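3.2 Collection points and the condition of returned computers

The second part of our study looks at what happens to desktop computers after an office decides to replace them. In the literature this moment is often treated as one decision, made on one day. Our interviews show something slower. A machine is first moved from a desk to a corner, then from the corner to a storage room, and it may stay in the storage room for years before any person asks if it can still be used.

We worked with two reuse organizations, Flarkent and Prurnel, which accept computers from small firms in the district of Wu. Each gave us access to its intake records, and we selected 100 desktop computers for closer study. Laptops were left out, as their batteries raise different questions of safety and value. For every computer we noted the age, the reason given by the donor, the length of storage, and the final result: reused as a whole, used for parts, or sent to recycling.

The opening of the case is an important step in this process, and also the step for which the records are weakest. At Flarkent the worker writes one line in a paper book. At Prurnel there is a form with 20 fields, but most of them are left empty when the work is busy.
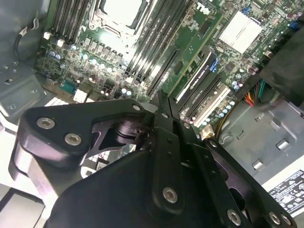 Figure 4. Interior of an opened desktop workstation, with the green motherboard and a black expansion slot.

Donors explained their decision in three main ways. The first was speed: the computer was "too slow," although few donors could say which task had become slow. The second was software, most often an operating system that no longer received updates. The third was a general renewal of the office, in which all machines were replaced together and the condition of the single machine did not matter. In this third group we found the best computers, and also the longest time in storage. One manager told us that the old machines were kept "in case the new ones fail," and that after the first winter the staff simply forgot them. 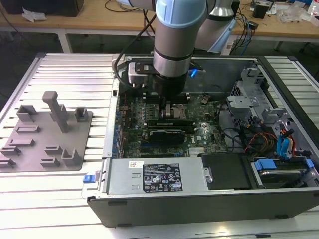 Storage time had a clear effect on the final result. Computers which arrived within one year of their last use were mostly passed on as complete machines. After 5 years in storage this was rare, even when the computer had been of high quality at the time of purchase. The reason is partly technical – the small battery on the board becomes empty, and suitable memory is harder to find – but the larger part is the market. Schools and families who receive these computers want a machine that can run the present software, and a machine which was good enough in the year of replacement may not be good enough later.

We also asked the staff how they decide when the rules are not clear. Siu-ming Peng, who trained most of the intake workers at Prurnel, described a habit of setting doubtful machines on a separate shelf until October, when the demand from schools is known. This practice does not appear in any written procedure. It nevertheless explains a seasonal pattern in the records that we could not understand at first, and which we had wrongly taken for a mistake in the data entry.

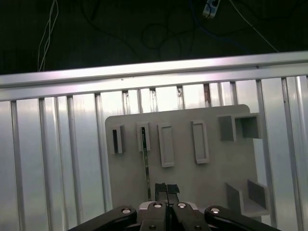 The inventory program Hendeo, which both organizations began to use during our study, makes such habits more difficult. It asks for a final result on the same day that the computer is registered. Workers answered this demand by choosing "recycling" and changing the entry later, or by delaying the registration itself. Both solutions produce numbers that are hard to compare with the older paper records. For this reason we report the results before and after the introduction of Hendeo separately in Section 4.

Two limits should be mentioned. The computers came only from donors who had already decided to give, so we can say little about machines that remain in storage rooms today. In addition, the length of storage was reported by the donors from memory. Where a purchase receipt or a last login date was available we used it for comparison, and the reported time was usually shorter than the documented one.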